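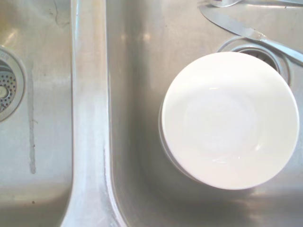
The Road to Grollach: Family Journeys and the Making of a District

April 14, 2021

For much of the last century, families who had left the upper valley for work in Skistow returned to it by the same road. The distance is 19 miles. Until the by-pass was built it could take most of a morning, and the older accounts give more space to the journey than to the visit at the end of it.

The Drident Project, which collects written and spoken recollections from the district, now holds over 500 items. A large share were given by people who made the trip as children, generally to see grandparents, and generally at Easter and again in October, when the schools closed for the potato harvest. Few contributors set out to describe the road. It appears in passing, between an account of a wedding and a list of who lived in which house, and its stages can be followed from one family to the next with very little disagreement.

The first stage ran level beside the canal. Then came the long climb past the quarry, where cars overheated and passengers were asked to get out and walk. Beyond the summit the road narrowed to a single track with passing places, and the surface was poor until the county took it over from the estate. Several contributors recall being told to watch for the chapel roof, the first part of Grollach that can be seen from that side.

Those without a car travelled with Bisht, the family firm that ran the valley bus. Its surviving timetables show two services a day in each direction, with a later departure on market days. The firm also carried parcels, newspapers, prescriptions and, on a number of recorded occasions, live poultry. Its day books are of particular value to family historians, as regular passengers were entered by surname and by the farm or terrace at which they were set down. Read alongside the parish registers, they show which households kept up their connection with the valley and for how long.

The books also correct a common belief. It has often been said that visits fell away once the quarry closed. The entries suggest that they continued at much the same level for a further 10 years, and declined only as the older generation died and the houses were sold. Some were bought by former visitors, who had known them as grandchildren.

Both the day books and the recollections may be consulted by appointment in the reading room at Skistow. Readers are asked to give the family name and, where known, the name of the house. Material relating to the Grollach side of the summit is still being catalogued and may take longer to produce. Offers of letters, photographs and address books are welcome, including those in which the people or places have not been identified.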